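The arm ate my jacket (a post about clocks)

So the folding project has had its first proper disaster, and I have been grinning about it for a week. I know that's the wrong reaction. I'm down one zip puller and a good chunk of my December evenings, but I learned more from this fault than from everything that went right in the autumn, and I want to get it all written down while I still remember which wire was which.

Quick catch-up if you skipped the last few posts. I'm trying to get an Arard arm to fold coats. T-shirts are done to death and towels are basically cheating, whereas a puffy jacket fights back: it slides, it traps air, and the sleeves go wherever they like! I record folds by hand with the Mosik gripper, the one with the two blue pads, then train on those recordings overnight and see what the arm makes of it in the morning. The target was 200 folds before the first serious run. I got impatient and trained on 102.

The first attempt was lovely. The arm came down over the hem, closed, lifted, brought it up towards the collar and let go. I shouted. The neighbours probably heard.

The second attempt, it came down over the hem, started lifting, and then closed. By that point the fabric had gone, so the pads shut on air and it carefully folded nothing at all over nothing at all. Fine, I thought, it's seen 102 examples, give it a chance. Third attempt, same again. Fourth attempt, it caught the very edge of the hem late, which was enough to drag the whole jacket sideways, and then at the top it didn't let go when it should have. It was already on its way back down to the start position with the jacket still in its grip. The front zip went under the wrist, the puller wedged in the gap by the cable, and the arm kept going until I hit the stop button.

I'll come back to the stop button, because that part does bother me.

What I had was an arm doing the right thing slightly late, every time, at both ends of the movement. Close late, open late. My first guess was the motor. I swapped the power supply, tightened everything that could be tightened and ran the jaws open and shut on their own for a whole evening. They were perfect, snappy as anything. My second guess was that the policy was simply bad, and I nearly went off and recorded another 100 folds to drown the problem in data. I am so glad I didn't, for reasons that are about to become embarrassing.

Kai-wen Hsueh asked me, over a very crackly call, whether I'd ever played a recording back with the jaw width plotted under the video. I had not. I'd plotted the jaw width on its own and thought "nice smooth curve", and I'd watched the video on its own and thought "nice fold". Putting the two together took twenty lines of code and I could have cried. At the start of a session they matched beautifully. By the end of the session the video showed the pads pinching the fabric and the curve underneath was still wide open, and stayed wide open for several frames before it fell.

The clocks were drifting apart! The video gets its time from the camera. The jaw reading gets its time from a little board inside the handle. They shake hands when you switch everything on and then (this is the bit I hadn't understood) they never speak again. Each one just counts. The board's clock runs a touch slow when it warms up, and inside a closed handle, gripped in a warm hand, it warms up a lot. A short session is fine. I was doing long ones, radio on, fold after fold, without ever power cycling, because stopping felt like wasted time.

So the early folds in each session taught the arm to close on time and the later ones taught it to close late, and there were rather more later ones. It learned exactly what I'd shown it. I find that wonderful and also quite annoying.

Once I knew what to look for, measuring it was great fun. I tapped the jaws shut hard at the start and end of a session, so there was a sharp moment in both streams, and compared them. The worst session ended 100 milliseconds out. That sounds like nothing. On a moving arm, with slippery nylon that only stays bunched up for a moment, it's the whole game.

Here's what I do now. Every recording begins with a double tap of the jaws and ends with another. The Gekari scripts look for both pairs, work out the offset at each end and stretch the jaw times to fit. If the two ends disagree by too much the recording goes in the bin without asking me, which is good, because I'd argue. I also restart the handle every time I make tea, and I drink enough tea for this to be a sound engineering schedule.

The old recordings weren't all lost, either. Plenty of them happened to begin with me closing the jaws fully out of habit, so there was something to line up against. I went through them over two evenings and binned the ones where I couldn't find a clean moment. I'd expected that to be miserable and it was oddly absorbing. You notice your own bad habits. I always grab the left sleeve too near the cuff, for one, and I hover before letting go as if the jacket might thank me.

Right, the stop button. It was on the far side of the bench. I'd moved it to make room for the laptop, and when the zip caught I had to reach past a moving arm to get to it. Please don't do this. I was lucky that the thing that broke was a bit of metal on a coat. The button is now screwed down on my side, at hip height, where I can thump it without looking. I've also lowered the force limit on the arm, and added a check I should have had from day one: if the jaws are supposed to be open and the reading says there's something between them, everything halts and waits for me. It has halted four times since, and every one of those was fair.

The puller came from Mäkelä, the repair place by the station, and cost less than the bus fare. The jacket is fully back in service, and I've started the count again from the cleaned-up set. The new folds are going so much better. Shorter sessions, taps at both ends, and I'm being stricter about smoothing the body flat before I go for the hem, since the arm copies that too.
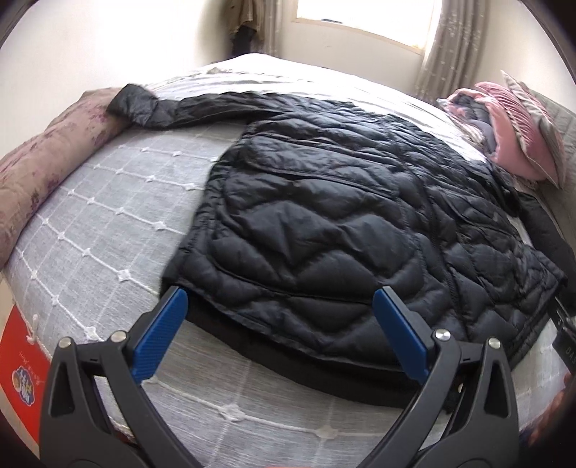
Next on the list is moving the jaw board out of the handle and onto the same clock as the camera, which means a longer cable and probably a new strain relief. If you've done this on a Mosik and found a neat route for the wire, leave a comment, I'd love to see it.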